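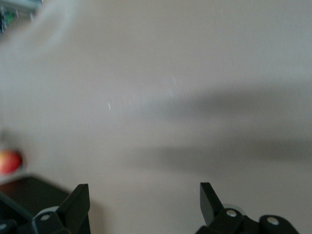

Attachment 1: pale surface with two soft shadows.

Ticket: Captions and sign language window not showing for remote attendees
Service: Skernaddale Inclusion Network, online workshops
Raised by: workshop bookings desk
Priority: Normal (raised to High by us, lowered to Normal by the system, raised to High again)
Status: Closed

Issue as reported
Our planning workshop for family carers runs on the Nivberg meeting platform, with live captions fed in from Latitz. In the March session, people joining by phone or tablet got no captions at all. People on laptops got captions, but these sat on top of the interpreter's window, so anyone who needed both had to choose. The workshop was called "Making Meetings Everyone Can Join".

What we had already tried before opening this ticket
Left the meeting and came back in. Turned captions off and on. Turned them off and on again with more feeling. Asked attendees to update the app, which two did, and which made no difference to either of them.

Reply from support, 9.40 am
Thank you for your patience. Please confirm that captions are switched on in the host settings.

Our reply, 9.52 am
They are switched on. They were switched on before the session, during it and all through the apology we gave at the end.

Reply from support, 11.15 am
Please try a different browser.

Our reply, 11.20 am
The people affected were using the app, which has no browser. We tried a different browser anyway, in a spirit of partnership. Same result.

Escalated to second line, 1.30 pm
Second line asked for the room settings and the caption feed log. Both sent. The log shows Latitz sending text for the whole session without a gap, so the captions existed and were going somewhere. We like to think they were enjoyed.

Findings
1. The room was made from a template called "El-Sayed Hall - standard", set up when we used to hold hybrid sessions there. It limits outside captions to "presenter devices". We have not met in El-Sayed Hall for two years. The template had not been told.
2. Laptops were getting captions through a shared link we had pasted in the chat, which opened them in a floating strip along the bottom. The interpreter window is also pinned along the bottom. Neither will give way.
3. The joining instructions told phone users to press "CC". On the phone version the button is called "Live text" and lives in a second menu, behind a picture of three dots.

Fix applied
New room made from a blank template. Outside captions set to "all attendees". Interpreter window pinned top right, captions fixed to the bottom, and both positions locked by the host so that they stay put when someone shares slides. Joining instructions rewritten for phone, tablet and laptop, with the right button names. Old template renamed "DO NOT USE" and then, after somebody used it, deleted.

Test
Test session held at 2 pm with 11 people on a mix of devices. Captions showed on every one. One tester found the text too small, so the default size has gone up. Screen reader announced the captions twice, once politely and once in full. Turning off "read new messages aloud" cured the second voice.

Still open on our side
The transcript stops after 54 minutes if the host drops out, even when a co-host is present. Support says this is expected behaviour. It was not expected by us. Until it changes, co-hosts should start a second transcript as soon as they take over.

Everyone booked on the March session has been offered a place on the repeat, and the handouts have gone out in large print and Easy Read. Please allow 30 minutes before the start for access checks. The booking form says 15 and is being corrected under a separate ticket.

Closing message from support
We are glad your issue was resolved. How likely are you to recommend us to a friend?

Our reply
The survey has no keyboard focus on the score buttons. New ticket opened.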